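Week 2 handout: Surfaces, and why people choose the wrong one

Read before the practical. Bring a pencil, and the February sheet if you still have it (the one with the Mohs scale on the back).

## What we mean by marble

A geologist means limestone that has been cooked and squeezed until its calcite recrystallised. A showroom means anything pale with lines in it. The second definition sells far more worktops, and you will spend a good part of your working life translating between the two.

The veins are impurities. Clay, iron oxides and the odd bit of organic matter got into the original limestone and were smeared about under pressure. Iron gives the tans and rusts, graphite the greys. Customers pay extra for these, having just asked for something that won't stain.
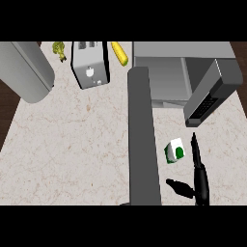 One of last year's group wrote in the margin of this handout that none of it matters if the customer likes the look, and that in two years at the Skimora showroom not a single person had asked what calcite was. Fair enough. They do ask about calcite, though, once they have left half a lemon face down overnight. They just don't use the word.

## Etching and staining

These get mixed up constantly, including in the Jivia price list, which offers a 'stain-proof finish' and then describes a cure for etching.

- **Etching** is chemical. Acid reacts with the calcite and eats a little of it away. On a polished top you get a dull patch, best seen with your head on one side. A sealer does very little about it.
- **Staining** is liquid getting into the pores and leaving its colour there. Oil, red wine, turmeric. A sealer slows this down, and that is all it does.

A honed (matt) finish etches just as readily as a polished one. It shows less, as it was dull to begin with. Several trade leaflets call this 'improved resistance'.

Granite isn't mainly calcite and will put up with lemon juice. Quartz composite will too, but dislikes a hot pan, as the resin scorches. Solid wood moves with the seasons and wants oiling, and its owners tend to talk about it at dinner.

## Pale tops and small kitchens

The usual advice is that a pale worktop makes a kitchen feel larger. It does reflect more light. It also reflects the underside of your wall cupboards, so look at those first. 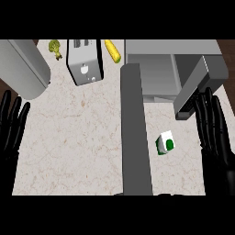

Dark timber next to a pale top is the commonest pairing in the Calico and Odoi sample books, and it works well enough provided the join is properly sealed. Water finds the timber's end grain long before anyone finds the water. Leave an expansion gap, fill it with flexible sealant, and refuse to use grout there however nicely the fitter asks.

## For the practical

1. Put 2 drops of vinegar on the offcut marked A and 2 on B. Wait. Wipe.
2. Hold each offcut to the window and sketch what you see.
3. Decide which is marble. You may not be 100 per cent sure, and if you are, check the back for the label I forgot to peel off.

Rinse the offcuts before they go back in the tray. The tray is marble as well.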